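The repair counter at Tevimitz opens at 6 in the morning, before most of the shops on the block have their lights on. The owner has run it for long enough that she no longer keeps a sign with the hours. She fixes hand tools, kitchen scales, sewing machines and, more and more, pasta rollers.

"I never planned on pasta rollers," she says. "Someone brought one in that had a stripped handle. I got it going and she told her sister, and then I had a shelf of them."

She learned the work at Fliston, a hardware distributor that used to keep a service bench in the back of its warehouse. She was hired to answer the phone. The man who ran the bench needed someone to write up the tickets, and after a while he let her open things up on slow afternoons.

"He had one rule, and it was that you laid the parts out in the order they came off. Left to right. If you had to go eat lunch, you could come back and know where you were. I still do it that way. I've tried trays and magnets and so on, and they're fine, but I go back to a towel on the bench."

Fliston closed the service bench when the warehouse moved. She took home a box of springs and a drill press, and she rented the counter that winter with her own savings. The first month she took in 3 jobs, all of them from former Fliston customers who had called the old number and been passed along.

She writes every ticket by hand. The one on top of the stack when we talked was number 802, a kitchen scale that reads heavy. She started the numbering at 100.

"I thought it looked bad to give somebody ticket number one," she says.
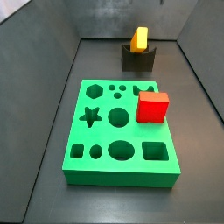

Most of what comes in can be fixed, she says, but the price is the hard part. A new kitchen scale costs less than an hour of her time, and she tells people so before she picks up a screwdriver. Some of them take it home again. Others leave it anyway.

"It was their mother's, or they just like it. I don't ask. I give them the number and I wait."

She has opinions about screws. Security screws annoy her, and so does glue. A case that snaps together is all right if the tabs are thick enough to survive being opened twice. She keeps a notebook of which models have thin tabs, and she has stopped taking in two kinds of hand mixer on account of it.

Parts come from wherever she can get them. Parisi, a supply house two towns over, still stocks gears for older sewing machines and will sell them one at a time. For anything Parisi doesn't have, she buys broken machines and strips them. The back room has a wall of these, stacked with the motors facing out so she can read the plates.

"People see that wall and think I'm a hoarder. I know what's in every one of them. Well, nearly every one. There's a row at the bottom I'd have to get down on the floor for."

Her dog, Ramen, sleeps under the counter and gets up for the mail. He doesn't care about customers.

I asked whether she would ever teach. She said she has had two people ask to learn and one who stayed through the summer. He was good with his hands and bad with the tickets, and he went on to a job fixing elevators.

"I was glad for him. I was mad for a week, and then I was glad. He left me his good pliers."

She closes at 3 now. Her eyes get tired, and she makes mistakes on small screws after that. If someone calls later in the day she will answer, but she won't quote a price over the phone.

"They say, can you just guess. And I say, bring it in. It could be a wire and it could be the motor. It sounds the same over the phone."

The scale was still on the bench when I left. She had the cover off and was looking for a spring.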